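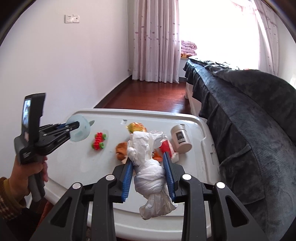
Stonditz to end separate collection of plastic bags and film

Thursday, February 2, 2023

Households in Stonditz will no longer be able to leave plastic bags and film at the kerb from the end of this month, the district council has confirmed. The material will be accepted only at the two staffed recycling points, at Prukov Road and at the Shehu depot.

The change follows a review of the kerbside trial, which covered 491 households over 9 months. Bags and film were collected once a fortnight in a clear sack, apart from bottles, tubs and cans. According to the report put before councillors, the sacks held too much food residue and too many non-plastic items to meet the limit set by the reprocessor, Huketti.

Huketti accepts loads of polyethylene film with no more than a small share of other material by weight. Loads above the limit are either sorted again at the council's expense or refused. The report states that 30 loads were sent during the trial and that most needed a second sort.

Gwion Powell, the council's waste services manager, said knotted bags had caused particular difficulty on the sorting line. The optical sorter reads the surface of each item as it passes on the belt. A bag tied shut is read as a single piece of film, whatever it contains, and passes through with the clean material.

"A tied bag has to be opened by hand," he said. "The line was built for flat film and runs too fast for that."

Loose film also wound itself around the shafts of the disc screens, and the line had to be stopped for cleaning at the end of each shift.

Carrier bags, bread bags, frozen food bags and the wrapping from multipacks will be taken at both recycling points. They should be empty, dry and untied. Crisp packets, cling film, pet food pouches and anything labelled compostable will not be accepted and should go in general waste. Bubble wrap is accepted at Prukov Road only.

Residents who took part in the trial may keep any unused clear sacks. These can be used to carry film to the recycling points but will not be picked up from the kerb after the last collection, which will follow the normal fortnightly calendar.

Lindalva Lacerda, who represents the Shehu ward, voted against the change. She said 200 of the homes in the trial were more than a bus ride from either site, and asked for a monthly mobile collection to be costed. Officers will report back on that request before the summer recess.

Collections of bottles, tubs, cans, paper and glass are not affected.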